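We use cookies to remember your settings and see which stories get read. Accept all | Manage choices

I'd asked Heledd Prosser for half an hour and she gave me most of a Sunday afternoon, which tells you how much she likes talking about spreadsheets. She looks after equipment planning at Stusside, a small robotics outfit that teaches arms to do household and office chores, and I'd gone to see her because a few of you wrote in after the March issue wanting to know how anyone works out what this stuff costs before they've bought it.

"Badly, the first time," she said, and put the kettle on.

Her first budget had one big line in it, for the arms, and then a sort of apologetic row underneath called "other". She still has the file and she let me scroll through it. (I have made worse ones, for the record, and mine were for a bathroom.)

"I had the arms priced to the dollar. I'd rung the supplier, I'd haggled, I had freight and duty, I was so proud of it! And then Vusumuzi looked over my shoulder and asked what they were going to learn from."

Vusumuzi Pillay is her lead on the data side, and his question changed the order in which Stusside bought everything. They put the arms off altogether and spent the first money on hand-held grippers, the kind a person carries, one in each hand, while doing the chore themselves. The recordings come first and the arms can arrive when there's something to train them on.

I asked whether that was a hard sell to the people holding the purse. Heledd laughed at me for quite a while.

"Dezső wanted a robot to show visitors. I understand that! He'd told people there'd be a robot. And I was walking in to say, can I please have grippers, and cables, and a lot of tables." Dezső Bodnár signs off on anything over a certain size, and she got him across by taking him through the work one chore at a time, with a price beside each. Wiping a whiteboard was the one that did it, she reckons, because he could picture it.

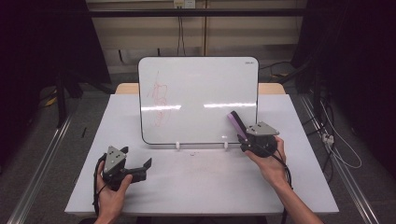 "People think a chore like that is free," she told me. "You've got a board, you've got an eraser, off you go. But you want more than one kind of eraser, and boards in a few sizes, and markers, and markers dry out. Somebody has to scribble on the thing again before every go. So that's wages, and it's wages for drawing squiggles, and you have to be able to say that in a meeting with a straight face."

The consumables line is now the one she checks most often. She budgets for 143 goes at a chore before she'll let anyone talk about whether it's finished, and she works out the cost of a single go first and multiplies up. If the answer frightens her, the chore goes to the bottom of the list. There are 13 chores on the list at the moment, and she wouldn't tell me what's last.

I wanted to know about spares, because that's where I always come unstuck. She pulled a face.

"Cables. Write down cables. Whatever you think you need, you'll be back at the shop." Gripper fingers are her other one. Her rule is a complete spare pair of grippers for each station, sitting in a drawer, paid for up front – she says a station that's down for a week costs more than the spare would have, and she's got the numbers to prove it (she showed me the numbers).

She got quotes from two suppliers, Zivberg and Pálfi. Pálfi was cheaper on paper. Zivberg quoted more and included repairs for the first year, and she went back and forth for ages before going with Zivberg. "Ask me in a year if I was right. The quote that looks dearer might only be the one that's told you everything."

Bianka Gál, who runs the sessions, wandered in for a biscuit about then and had views of her own. She'd have spent more on chairs and on decent lighting. "Glare off a shiny board drives me up the wall," she said, "and a matte blind is nothing next to what we spend on hardware." Heledd wrote that down, so I may have witnessed a budget request being approved. Or at least heard.

As for the arms, they're pencilled in for the next round. Heledd is holding the money in its own line so it can't be nibbled at, and she's asked Tovum for a loan unit first, because she'd like the floor measured and the power sorted before anything heavy gets wheeled in. "I've seen people buy the machine and then go looking for a spot to put it. Measure your doorway. Please put that in."

So I have. I left with a copy of her template, which she's happy for me to pass around if you write in and ask. The "other" row is gone, and where it used to be she's got 128 separate lines, down to the marker refills.

Last updated: March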